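《手把手教和远程教：衣柜整理任务的机器人示教》课程项目报告
提交日期：2025年1月11日
指导：Velimir Ionescu
组：衣柜组（三个人，名单见封面）

先说一下，这份是赶出来的，有些地方只写了要点，答辩时口头补。代码和数据清单在共享盘里，路径看附录。第四节改过两次，如果前后有对不上的，以第五节为准。

一、做什么

任务一句话：让机器人在衣柜里拿衣服、挂衣服。再细一点，分成四个动作：靠近挂杆或挂钩，夹住衣架，把衣架从钩上提起来离开钩子，反过来再挂回去。

原来的题目是“家庭收纳”，太大。开题的时候 Velimir 老师在白板上写了一句“收纳里面的哪一下？”，我们讨论了一个下午，最后只留挂衣服。叠衣服砍掉，理箱子砍掉，关柜门放在“有时间再做”，后来没时间。

为什么选示教：写规则写不动。衣架的位置每次不同，衣服会转，会贴墙，会兜住夹爪。第一周试过手写轨迹，固定几个路点，换一件衣服就废。人做这件事不用想，那就把人做的过程录下来给它学。

两条路：
手把手（kinesthetic，下文叫拖动示教），人抓着机械臂末端拖着走，臂处于重力补偿状态，关节角直接记。
远程（下文叫遥操作），人坐在旁边操作主手，从臂跟着动，人看屏幕，也可以抬头看。

本来只想做遥操作。做拖动是因为开头主手没到，等货等了两周，闲着也是闲着。结果拖动的那批数据后来反而帮了忙，见第五节。

二、平台和软件

机械臂和夹爪是 Jundstead 实验室公用的，预约制，一次半天。夹爪是两指的，黑色。手腕上一个小相机，头部位置一个相机，两路图像加关节角加夹爪开合，四样东西一起记。

遥操作用的是 Gerko，学长留下来的一套程序，主手到从臂的映射、急停、录制都在里面。文档基本没有，读代码。我们改了三个地方：
一是主手比例。默认一比一，手抖多少臂就抖多少。加了缩放，靠近衣架的时候踩踏板切到小比例。
二是录制开关。原来按键盘，操作的人两只手都占着，要喊别人按。换成踏板。
三是断流处理。腕部相机偶尔丢帧，原来是沉默地重复上一帧，训练的时候完全看不出来。现在丢帧会写标记，回放时跳出提示。

数据格式沿用 Brorari，同一个实验室里别的组也用这个，好处是现成的回放工具能直接打开，坏处是字段名很怪，夹爪开合那个字段 0 是开 1 是合，我们一开始全反了。反了整整一个晚上。训练出来的策略走到衣架前面很认真地把手张开，然后空着回来。

采样频率 50 Hz。试过降下来，提衣架离开钩子那一下太快，低频的时候看不清夹爪和钩子的先后关系，就又调回来。每条演示上限 1,000 步，超过就自动停，算失败，不进训练集。这个上限是拍脑袋定的，后面没改，因为正常一条用不满。

三、示教怎么做

3.1 拖动示教

流程：
臂回到起始位。
一个人按住使能，一个人看画面。
拖到衣架旁边，停一下。
夹爪用另一个按钮合上。
往上提，越过钩尖，往外撤。
松使能，存。

问题很明显，人的手和胳膊会进画面。头部相机里一大截袖子，模型学会了“看见袖子就往前走”，没有袖子它就愣着。解决办法土得很：拖完一遍只记关节角，人退开，让臂自己重放一遍，第二遍才录图像。重放要求衣服回到原样，而衣服是不可能完全回到原样的，只能尽量。挂回去以后用手捋一捋，对着上一遍的截图看，差不多就录。

这样一来一条要花两条的时间。而且重放时衣架稍微转一点角度，夹爪就夹偏，这一条就废。拖动示教最后留下来的有 50 条，全是重放成功的。

拖动的好处也是真的。手上有感觉，衣架挂在钩上提不动，人立刻知道没抬够，会自然地多抬一点再撤。这个“多抬一点”在遥操作的数据里很少见。

还有一个小毛病：重力补偿的参数是按空夹爪标的，夹了衣服以后臂会慢慢往下沉。衣服不重，沉得慢，但拖的人会不自觉地托着，轨迹就有一个向上的弧。训练出来也有这个弧。无伤大雅，没修。

3.2 遥操作

主手到货以后主力就是它。三个人轮流，一个操作，一个摆衣服、复位，一个看录制状态和写备注。半天换一次位子，连续操作太久手会僵，数据质量往下掉，这个从夹爪开合的次数就能看出来：累的时候会反复试夹。

新手阶段很惨。第一天每个人都把衣架碰掉过。学会的顺序大概是这样：先学会不看自己的手，再学会看腕部相机，最后学会什么时候看头部相机。

腕部相机看夹爪和衣架之间的距离。头部相机看衣服整体有没有跟着走，有没有挂到别的东西上。到后面熟了，眼睛是来回跳的：接近阶段看头部，最后一小段看腕部，夹住以后马上切回头部。我们把屏幕左右并排放，一开始是上下，脖子受不了。

规矩（贴在操作台上的，原文照抄）：
不要急。
夹之前停一下，让画面稳住。
没夹好就松开退回来重来，不要硬拽。
碰到墙立刻停，喊。
失败的也要存，备注写“失败”和原因，不许悄悄删。
衣服掉了先踩停再捡！！

最后一条是出过事以后加的。没人受伤，臂在小比例状态，但是大家都吓了一跳。

3.3 什么算一条好的演示

这个争了很久。开始的标准是“衣架离开钩子并且还在夹爪里”。按这个标准几乎什么都能算成功，包括夹着袖子把整件衣服连衣架一起拖下来的那种。Velimir 看了回放以后问：你希望它学这个吗？不希望。

后来的标准：
夹的是衣架，别夹布料。
提起来的时候旁边的衣服可以晃，不可以掉。
撤出的时候不碰柜门、不碰侧墙。
结束时夹爪停在柜子外面。
中间允许一次重试，两次以上归到另外一个文件夹。

带一次重试的特意留着。全是一次成功的干净数据，模型一偏就不知道怎么回来，这个课上讲过，叫 compounding error，当时没什么感觉，自己跑一遍就有感觉了。

四、数据整理

总数 600 条，拖动的也算在里面。中途有一批因为相机被碰歪过，重新标定之后全部重录，旧的没算。

整理步骤：
（1）先用 Brorari 的回放工具过一遍，删掉相机没图的、关节角跳变的。
（2）人看一遍，打标签：成功、重试、失败。
（3）切段。每条切成接近、夹取、脱钩、撤出四段。
（4）训练集和验证集按衣服分，不按条数随机分。

第（4）点是教训。最开始随机分，验证误差漂亮得不得了，上真机一塌糊涂。同一件衣服同一个位置连着录的几条长得几乎一样，一半进训练一半进验证，等于抄答案。改成按衣服分以后误差立刻上去了，但是和真机表现对得上。

切段花的时间最多，比录还久。规则写了好几版：

接近段的结尾，第一版定的是“夹爪开始合拢”。问题是有人习惯提前半合。第二版改成“末端速度低于阈值并且持续一小段”，这个配合“夹之前停一下”的规矩还行，可是早期数据里没有停。早期的最后手工标。

脱钩段的结尾更难。从关节角看不出来衣架什么时候真的离开钩子，只能看图。腕部相机这时候常常被布料糊住一大片，头部相机又隔得远。我们的办法是两路一起放，逐帧往后按，两个人各标一次，差得多的第三个人再看。差得多的还真不少，特别是黑色衣服。黑衣服配深色的金属钩，头部画面里衣架一点点白露出来，判断全靠那一点白。

备注栏也很有用。操作的人当时随手写的，什么“右边那件挂得太深”“袖子翻出来了”“我打喷嚏了”，回头查失败原因全靠它。建议后面的组一定要写，别嫌烦。

五、训练和结果

模型没有自己发明，用的是课程提供的行为克隆基线，输入两路图像加关节角，输出一小段未来动作。骨干网络是老师给的预训练权重，没动。我们做的事情主要在数据上。

跑了四组对比：
A，只用遥操作。
B，只用拖动。
C，两种混在一起，不区分。
D，两种混在一起，脱钩段给拖动数据更高的采样权重。

真机测试每组 8 次，同一个人摆衣服，摆的人不知道测的是哪一组。次数太少，知道的，机时就这么多。所以下面的数字只能看个方向。

A：8 次里成功四次。失败的基本都在脱钩，衣架抬得不够就往外拉，钩住了，夹爪滑脱。
B：8 次里成功一次。条数太少，接近段就到处跑。
C：8 次里成功四次。和 A 一样，失败的地方也差不多。
D：8 次里成功六次。脱钩明显好了，抬得高。剩下两次一次是夹到了布，一次是走到一半停住不动，原因没查出来。

D 的想法是看回放看出来的。把 A 失败的轨迹和拖动示教的轨迹叠在一起画，脱钩那一段末端高度差得很清楚，拖动的高一截。前面说过，手拖的时候人能感觉到钩子顶着，会多抬。遥操作没有力反馈，只能看，看上去过了钩尖就撤。人是能救回来的，卡住了再抬一下，模型救不回来。

加权重的倍数试了几个值，太大了接近段也跟着变坏，毕竟拖动数据里接近段的起始位置比较集中。最后只对脱钩段加，别的段不动。所以切段那么痛苦也算没白切。

另外做了一个去掉腕部相机的实验，单独训的，不在上面四组里。结果是夹取完全不行，夹爪停在衣架旁边一点点的地方合上。去掉头部相机的也训了，能夹，但是经常走向错误的衣服。两路都要。

六、挂回去（没做完）

挂回去比拿下来难得多。要把衣架的钩口对准墙上的挂钩，钩口小，衣服还在下面晃。遥操作的时候我们自己成功率都不高，三个人里只有一个人稳定能做到，那就是他一个人的数据。一个人的数据有一个人的习惯，他总是从左上方斜着进，训练出来的策略也总是从左上方斜着进，衣服挂在右边的时候就进不去。

试过的办法：
把腕部相机往外转一点，能看到钩口，但是夹取的时候又看不到指尖。没采用。
操作的人旁边站一个人报位置，“再高一点，再左一点”。有用，慢。
借了 Nikolaidis 那个组的力反馈主手用了一个下午。手感确实好，碰到钩子手上能知道。可是他们的接口和 Gerko 对不上，录下来的时间戳差一截，这批数据最后没敢用。

结论是挂回去这一半要等力反馈。二月如果还能约到机时，先把接口对上。

七、第七周以后的记录

这一段按本子上抄的，没怎么整理。

周初。换了录制顺序。以前是一件衣服录很多条再换，现在每录几条就换位置换衣服。累，但是数据散开了。

踏板坏了一次，弹簧卡住，小比例切不回来。拆开吹了灰好了。

起始位随机化。以前每次都从同一个姿势出发，模型对起始位依赖很重，起始偏一点就不认路。现在操作的人开始之前先随便晃两下再踩录制。注意晃的那一段不能录进去，录进去它就学会晃了。（真的学会过。）

光线。下午和晚上的画面亮度不一样，白墙在下午很亮。没有专门处理，只是两个时段都录一点。训练时加了亮度扰动。

操作人编号加进了文件名。查问题方便。发现每个人的停顿时间差别很大，停得最久的那位数据训练出来的策略也最喜欢停。停着停着就不走了。D 组那次半路不动，怀疑跟这个有关，没有证据。

跟 Velimir 开会。他的意见：少加数据，多看失败的。还有，别再调学习率了。
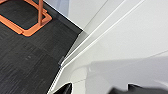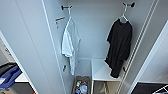
分段规则最后一版的改动集中在“开始”上，也就是一条演示从哪一帧起算有效。以前踩下踏板就算，后来改成画面里出现可用的参照才算，前面的一律裁掉。腕部那一路尤其需要裁：像上面第一张，夹爪张着，画面里是深色地毯、白色的台面和左上角橙色的底座，一件衣服都没有，单凭这一帧模型没法知道要去拿哪一件，底下白面上那一大块灰影子反倒很显眼，而影子是会跟着光变的。头部那一路同样要定参照，我们取左右两个挂钩，左钩白衬衫、右钩黑T恤，两件都完整露出来的帧才能当起点。白衬衫贴着浅灰近白的墙，边缘糊，标注的时候只标衣架不标衣服轮廓；黑T恤下摆垂到白色小架子前面，叠住了一块，撤出的路线要往外多让一点，这条写进了操作规矩。裁完之后重新训了一遍 D，时间不够上真机测，只看了验证误差，降了一点点。

八、问题和没做的

列一下，不排先后。

测试次数少。前面说了。

衣服种类少，都是轻薄的上衣一类，没有外套，没有裤子。裤子要用夹子衣架，夹爪怎么夹是另一个问题。

柜门一直是开着的状态录的，开柜门没有示教。

切段靠人，标准还是有主观的成分。两个标注的人之间的差距应该算一个一致性指标写进报告，忘了在前期存第一遍的标注，存的是合并后的，算不了了。这是我的锅。

失败数据没用上。存是都存了，备注也写了，本来想训一个判断“要不要重试”的小模型，没来得及。

拖动示教的重放其实可以自动化，衣服复位那一步卡着。如果换成末端装一个假手柄，人拿着假手柄做，臂不动，事后再映射，应该能快很多，画面里也没有人的袖子。下一组可以试试。

主手缩放比例是三个人商量着定的，没有做对比。

安全。臂的速度上限一直开在低档，所有的结果都是低速下的。

九、给下一组的话

先确认夹爪字段 0 和 1 是什么意思。第一天就确认。

先录一点点，马上训，马上上真机，哪怕很烂。我们录了两周才第一次训，前面那些错误全都带在数据里了。

每天开始之前拍一张两路相机的截图，和前一天的叠在一起看有没有歪。相机被碰歪那次，我们是隔了两天才发现的。

两种示教都做一点。手拖的累，条数上不去，可是跟东西有接触的那一小段，手上的感觉会留在轨迹里。远程的舒服，量大，画面干净，接近和撤出靠它足够了。

机时早点约，期末前约不到。

衣架买同一种。我们后来为了“多样性”混进去一种木头的，厚度不一样，夹爪合拢的阈值全要重调，最后那几条也没用。

轮班表写在纸上，贴墙上。放在群里没人看。

十、分工

遥操作三个人都做，量基本平均，挂回去那部分是一个人做的。
Gerko 的修改和踏板：我。
数据整理、切段脚本：组员二，人工标注三个人都有份。
训练、画图、真机测试记录：组员三。
报告：我写初稿，他们两个改，第五节是组员三写的，语气不太一样请见谅。

附录A 目录说明

raw 原始录制，不要动。
clean 过了第一遍检查的。
seg 切好段的，每条一个文件，段的边界写在同名的标注文件里。
fail 失败的，带备注。
retry 重试两次以上的。
drag 拖动示教，重放之后的版本。拖的那一遍只有关节角，在 drag 下面的 first 里。
nik 力反馈主手那个下午的，时间戳有问题，留着以后修。

附录B 备注里出现最多的原因（从备注栏里翻出来归的类，没统计次数，大致从多到少）

抬得不够，钩住。
夹到布。
衣服转过去，衣架侧对着夹爪。
碰侧墙。
旁边那件被带起来。
操作的人踩错踏板。
丢帧。

附录C 开机顺序

先开臂的控制柜，等灯稳定。
开主手。
确认主手和从臂姿势接近，差太多不要使能，会猛地跳一下。
开两路相机，看画面。
开 Gerko，先空跑，不录。
踩一次踏板，看状态栏变没变。
试录一条，回放，删掉。
开始。

关机倒过来。夹爪张开再断电，不然下次开机衣架还夹在里面，已经发生过了。

参考的东西课程讲义第五讲和第六讲，以及学长留在 Gerko 代码注释里的几段话，没有正式的文献列表，老师说可以再答辩之前补，会补。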